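Tarside Worktop Pack – practice kitchen scenes for your simulated arm

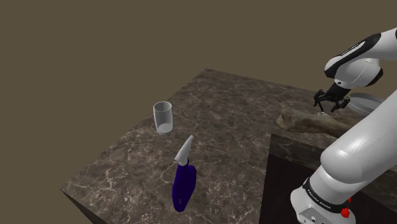
I put the Tarside pack together because my own gripper code kept falling over on anything that wasn't a cube. I'm building a small arm at home (the real one lives in Reto Camenzind's shared workshop, half wired, and I get to it when I can), so nearly all my testing happens on screen in the evenings. Cubes are fine for a week or so and then you want something awkward! The marble scene is the one I open most. There's a clear glass, a blue spray bottle on a tilt and a long bit of driftwood up on the raised section, and the driftwood is the one that gave me the most grief, as my first grasp planner always went for the ends.

What you get

9 worktop scenes, 39 loose objects, and a settings file for each scene so you can shift things about without opening the modeller. Every object has a collision shape and a weight you can change. The Wallner loader is included, along with a short set of notes I wrote for Lamai Sriwong when she was setting up her copy – she'd never used a simulator before and was picking things up by teatime.

What you'll need

A fairly ordinary desktop with 5 GB free. My old machine copes, though the fan does complain. You bring your own arm model, and if yours isn't in the usual format the Tremuser converter will sort it out (mostly – check your joint limits afterwards, I've been caught by that twice).

Known niggles

See-through things are hard on simulated depth cameras. If your planner can't find the glass, swap in the solid version from the extras folder until the rest works. Thin dishes sometimes jitter when squeezed, so turn the grip force down a bit. I'm hoping to fix that in the January update.

Over 400 downloads so far, which has rather surprised me. Updates are free once you've bought it, and the Lornamo bathroom pack uses the same loader, so you won't have to set it all up again.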